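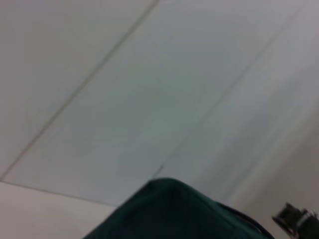
Fig. 1. Paneled interior surface with seam lines.

Real Estate Principles II
Unit 6 handout: Listing agreements, commission, and the seller's net sheet
Instructor: Costel Munteanu

Read before Wednesday. Bring a calculator. Phones are not allowed during the worked problems.

6.1 The listing agreement

A listing agreement is an employment contract between a property owner and a brokerage. The owner is the principal. The brokerage is the agent. The salesperson who meets the owner and signs the paperwork does so on behalf of the brokerage, and the listing belongs to the brokerage. If the salesperson moves to another firm during the term, the listing stays where it is unless the broker releases it.

The agreement should state at least the following:
Names of all owners on title
Legal description or an address sufficient to identify the property
List price and acceptable terms
Start date and end date
Amount or rate of compensation and the event that makes it due
Items included and excluded from the sale
Signatures of every owner and of the brokerage

An agreement with no end date is a common defect in older forms. Many states prohibit automatic renewal. Check your own state's license law, as the rules on this point differ and the exam tests the state version.

6.2 Types of listing

Open listing. The owner may sign with any number of brokerages. Only the one that produces the buyer is paid. The owner pays nothing if the owner finds the buyer.

Exclusive agency. One brokerage is hired. It is paid if any broker produces the buyer. The owner keeps the right to sell without paying.

Exclusive right to sell. One brokerage is hired and is paid no matter who produces the buyer, including the owner. Most residential listings are written this way.

Net listing. The owner names a sum and the broker keeps anything over it. Illegal in many states and discouraged in others on account of the conflict of interest. Know the definition.

Students mix up the second and third types every term. The test is who gets paid when the owner sells to a cousin. Under exclusive agency, the broker does not. Under exclusive right to sell, the broker does.

6.3 Protection period

Also called the carryover, safety, or extender clause. It covers buyers who were introduced to the property during the listing term and who sign a contract after the term ends. A typical clause runs 60 days and applies only to buyers named on a written list given to the owner before a stated deadline. If no list is delivered, the clause usually fails.

Most forms switch the clause off when the owner signs a new exclusive listing with a second brokerage. Without that language the owner could owe two commissions on one sale.

Case for discussion. Wakon Realty holds an exclusive right to sell on a house in Arkdale. The term ends in June. Wakon delivers a list of buyers on the last day. Nine days later the owner relists with McIver Homes. One of the buyers on the Wakon list then makes an offer through McIver. Both firms claim a fee. Assume a 60-day protection period and no language about relisting. What does the owner owe, and to whom? Then answer again on the assumption that the form does contain the relisting language.

6.4 When compensation is earned

The older rule: the broker earns the fee on producing a buyer who is ready, willing, and able to buy on the owner's terms. "Ready and willing" means prepared to sign. "Able" means having the money or the loan. Under this rule an owner who refuses a full-price offer that matches the listing terms may still owe the fee, although no sale takes place.

Many current forms tie payment to closing, with an exception where the seller's own default prevents closing. Read the clause in front of you. Do not answer from memory of another form.

Rates are negotiable. They are not set by law, by a trade association, or by agreement between firms. Two competing brokers who agree on a rate have committed an antitrust violation, and a casual remark such as "everybody here charges that" can be used as evidence of one. Within a single brokerage the broker may set a company rate.

6.5 The seller's net sheet

The net sheet estimates what the seller will receive at closing. It is an estimate and should be marked as one. Prepare it at the listing appointment and again with each offer.

Order of work:
Start with the sale price.
Subtract the loan payoff, including interest to the day of closing.
Subtract compensation owed under the listing and any buyer broker fee the seller has agreed to pay.
Subtract title, escrow, and recording charges that fall on the seller.
Subtract or add prorated items.
Subtract repairs and credits agreed in the contract.

The loan balance on a monthly statement is not the payoff. Request a written payoff figure from the lender.

6.6 Proration, worked

Property taxes on the Orex Street duplex are $2,622 for the year. In this county taxes are paid in arrears, so the seller owes the buyer a credit for the part of the year the seller owned the property. Use a 360-day year and 30-day months for this course.

Daily rate: 2,622 / 360 = 7.2833
Seller's days: 60
Seller's share: 7.2833 x 60 = $437.00

Debit seller $437.00. Credit buyer $437.00.

Second item. The seller prepaid an association fee of $1,188 for the full year.

Monthly rate: 1,188 / 12 = $99.00
Months used by seller: 2
Unused portion: 10 x 99.00 = $990.00

Credit seller $990.00. Debit buyer $990.00.

Note the direction. An unpaid item is a debit to the seller. A prepaid item is a credit to the seller. Carry four decimals in the daily rate and round only the final figure.

6.7 Problems to hand in

1. Redo both prorations with the seller owning the property for 7 full months. Show the daily rate.
2. Write a one-paragraph protection clause that would have prevented the Arkdale dispute.
3. Explain why an open listing is seldom entered in a multiple listing service.

Reading for Unit 7: agency disclosure and dual agency, first half of the chapter only.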